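Workshop > Notebook > Textiles bench

26/02/2024, red piece with the white trim

Back on the red one today. It's been sitting in a heap on the gray bench and I've been walking past it pretending I had other things to do. 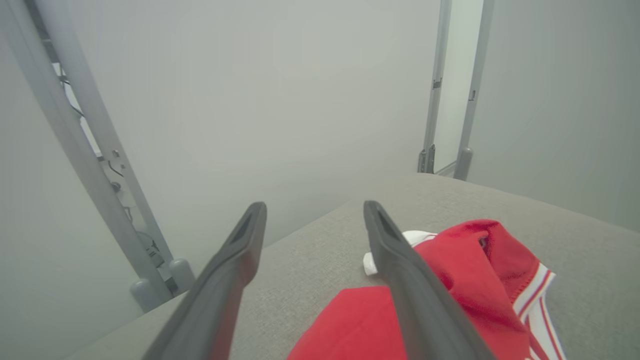 What I wanted to sort out

The trim, mostly! It's a white band with thin red stripes in it, and where it meets the red cloth there's a line of small uneven stitching (or a rib, I go back and forth on this one). Kaja Lukoševičius thinks rib. I think somebody's machine was skipping. Either way it's the part that decides how the thing folds, because the band holds its line a lot better than the red does, and every time I square up the body the trim swings out and makes a corner of its own.

Folding, three ways

First go was the Skotura sheet, the one taped inside the cupboard door. Sleeves in, thirds, half. Fine on a plain T-shirt, hopeless on this. The trim ended up inside the fold and left a ridge you could feel through two layers.

Second go I started with the trim on the outside and rolled toward it. Much nicer, and quick too, but it won't stack, and the Flaltska bins want flat things.

Third go: smooth the red away from the band with the side of my hand, fold the band back along its own stitching, then do the halves. That one I liked. I put it under the 400 g weight for 10 minutes and it stayed put when I picked it up, which is more than I can say for the second one (it unrolled on the way to the shelf, of course).

Washing

Still only the one wash on this piece, cold, with the Prarnex liquid. I had a scrap of white cotton in with it and the scrap came out white, so I'm less worried about the red running into the trim than I was in January. I'd still keep it away from Kaja's linen.

Odds and ends

- Steam before folding next time, low setting. The creases from the heap are stubborn.
- Gavalas still owes us 100 garment tags. Chase again.
- Kaja wants the third fold drawn up properly for the cupboard door. My drawing looks like a squashed envelope, so she can do it.
- Find out if the other striped-trim pieces behave the same before we change the sheet.

Shares 3 | Comments 2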